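I'd been wanting to sit down with Fiorella Serra ever since my sister-in-law handed me one of her household budget notebooks and told me to quit complaining about money. So when she said she had a free hour and a pot of coffee, I was over there like a shot!

Fiorella does the books for Kostel, a small bakery, and in the evenings she helps families sort out their bills. She started with her own. "I owed $1,671 on one card and I couldn't have told you what any of it was for," she said. "Shoes, maybe. A lot of lunches." She paid it off in eight months, mostly by writing everything down (yes, even the gum).

I asked if she uses an app. She made a face. "I tried two. They kept sorting my groceries under travel – I don't know why. With paper I have to look at it."

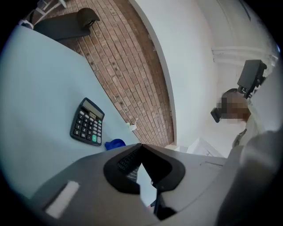 Volume 8, page 2

We got onto couples, which is where I really wanted her advice, because my husband and I do our money talk standing up in the kitchen and it never ends well. "Sit down," she said. "Eat first. And pick one bill. Don't try to fix the whole year." Her friend Godelieve Verbruggen does hers with her husband in the car, parked, and swears by it.

And savings? Fiorella puts hers away the day she's paid, before the rent even goes out. She's aiming for a new stove by May. "A used one would do," she said, pouring me a second cup, "but I've been looking at the same blue one in the window for over a year, and I want that one."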